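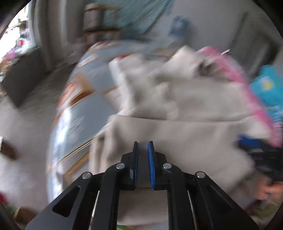 Unit 4: Hearing protection at work
Notes for the short course, Golstead site. Bring these back in September for the review.

What counts as loud
Rule of thumb: if you have to raise your voice to talk to someone an arm's length away, treat the area as loud until it's been measured.
Level alone isn't enough. Need level AND time. A short burst at the press is one thing, a full shift beside it is another.
Decibels don't add up the normal way. Two equal machines side by side = 3 dB more than one. Not double the number. People always miss this on the worksheet.

Order of controls (know this)
- get rid of the noisy job, or buy quieter
- enclose it, damp it, move it away from people
- shorten the time, rotate crews
- plugs and muffs, last
Last doesn't mean optional. Signs on the door mean protection on before you go in.

Case: Brernholm packing hall
Over 300 people across all shifts. Complaints about the chute where parts drop into a steel bin. Plant handed out muffs first, complaints kept coming. Then lined the chute with rubber and shortened the drop. Question for discussion: what should they have measured before spending anything? And who should of been asked?

Plugs
Foam: clean hands, roll thin, reach over the head with the other arm, pull the ear up and back, insert, hold til it expands. If most of the plug is sticking out it isn't in.
Don't roll them with greasy gloves on.
Reusable ones: wash, dry, check the flanges for splits.

Muffs
Cushions have to seal. Glasses arms, hair, hoods all break the seal. Hard cushions = replace.
Over-protection is a problem too. Worker can't hear the forklift, takes the muffs off, worse than before. Match the rating to the job.

Hearing tests
Baseline when you start, then repeats. Stay out of loud noise beforehand, music counts. Ringing after a shift: report it, dont wait for the test.

Reading for next time: Maeng handout, section 11, on vibration. Skip the tables.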